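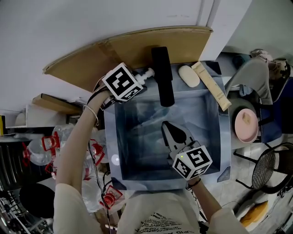 Stosach Student Robotics Club Puts Its Washstand Project on Show, and Keeps Its Claims Small

Prameck, April. The student robotics club at Stosach Technical College will open its workroom on Friday at 4 p.m. to anyone who wants to see how its washstand project is going. The club would like visitors to know ahead of time that the project is not going as well as some people have said.

The idea is easy to state. Students sit or stand at an ordinary basin with a gripper in each hand and do ordinary things: pick up a pump head, move a bar of soap, put a tube back on the rim. The grippers carry printed marker cubes so their position can be followed, and the recordings are used to train a two-armed robot to do the same jobs. The club calls the whole thing Grurnach, after the first team's shared folder, and has never found a better name.

Since the fall the students have made 1078 recordings. Of those, 113 have been thrown out, mostly because a marker was turned away at the wrong moment or a cable got in front of it. The rest are labeled and stored, and the club says it will share the full list of rejects with any school that asks.

"People hear a number like that and think it must mean the robot can wash up by now," said Lindalva Bezerra, who teaches the course the club grew out of. "It can't. What we have is a big pile of students handling soap. Whether a robot learns much from that is the question, and I have my doubts."

The doubts have some figures behind them. In the club's last test the robot was given 100 tries at lifting a pump head from the rim of a basin and setting it down inside. It managed 30. Most of the failures were dull ones. The jaws closed a little too early, or closed on the rim. When the basin was swapped for one with a different finish the students stopped the test early, and that run is not counted in the result.

An earlier notice sent out under the college's name said that the project would "change care at home." The club did not write that sentence and asks that it not be repeated. No care home has been involved, no patient has been near the robot, and no one in the club has studied how a person who needs help with washing would feel about getting it from a machine. Two members want to look into that next year. They may well conclude that the answer is no.

The Macedo Regional Student Challenge, where the club is entered in the household tasks class, is another matter on which members don't agree. Teams there are scored on one timed run in a room set up by the judges. Bezerra thinks the format rewards teams that tune their robot to a single table layout and get lucky on the day.

"We'll go, and if we do well I'll be pleased for the students," she said. "I wouldn't take a ribbon as proof of anything, though. I'd want to see the same robot in a messy bathroom with the light off to one side."

The students tend to be more hopeful. Several of them point out that working the grippers by hand has taught them more about why robots drop things than a semester of reading did. It is slow work, your wrists get tired, and a slippery bar of soap is as hard to hold through two flat jaws as you would guess. A session is kept to half an hour for that reason, and new members are asked to try one before they touch any code.

At the open afternoon visitors can try the grippers themselves, watch recordings played back, and see the robot repeat the pump head test with no practice runs first. The club will write each result on the board as it happens, including the misses. There will be time for questions after that. Teachers from other schools who are thinking of buying similar equipment are especially welcome, and are advised to talk to the students about the cables before they spend any money.

Entry is free and there is no need to sign up. The workroom is on the ground floor of the Prameck building, through the side door by the bike racks. Children are welcome with an adult. Sleeves should be pushed up for anyone trying the grippers.

Press contact: Lindalva Bezerra, Student Robotics Club, Stosach Technical College. Reporters who would like to see the test results before Friday can ask for them at the college front desk.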